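Tickets Search Reports Wiki Log in

#618 Left gripper closes early in simulated living room, head view only
Project: Trivus / Component: policy evaluation
Reporter: Uchenna Omoregie
Assigned to: Ritva Lindqvist
Status: Open

Running the two-arm policy in the Dralelau room with the head view as the only image input. Left gripper gets a close command before it is at grasp height. Right arm behaves normally. Failed in 4 of 60 episodes, always on the TV stand side. Table-side targets are not affected. Seed 356 reproduces it every time.

Expected: close command issued at grasp height.
Got: close command issued early, then the arm retracts.
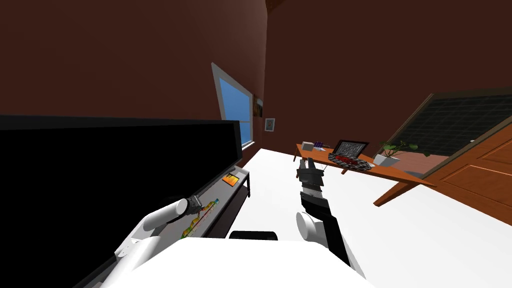 Head view, left gripper beside the multicolored object on the TV stand.

Comment 1, Ritva Lindqvist
Reproduced on seed 356. Joint targets match the log, so the controller is following what it is given. The bad value comes out of the policy. Please rerun with camera roll randomization off and attach the action trace.

Comment 2, Uchenna Omoregie
Rerun done Tuesday, same checkpoint. With roll off, no early closes. With roll on, all four are back. Trace attached. The close probability climbs while the gripper is still moving toward the stand. 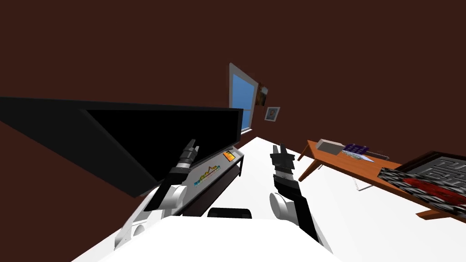 I checked whether the training set covers this much tilt. It does not. Elias Sleiman generated the demonstrations in July with a narrower roll range than the one in the evaluation config. The two files were never compared.

Comment 3, Elias Sleiman
Confirmed. The evaluation config was copied from Paterson, which had the wide range. I can regenerate demonstrations with matching roll. Do not narrow the evaluation range, or the earlier results can't be compared.

Comment 4, Ritva Lindqvist
Agreed. That still leaves the question of why only the left side fails. Roll should affect both arms. Next test: mirror the room, keep the seed, swap the arm labels. If the fault moves with the TV stand, look at depth estimation near the dark screen. If it stays with the left arm, look at the action head.

Comment 5, Uchenna Omoregie
Mirrored run queued for 18:00. Leaving the ticket open.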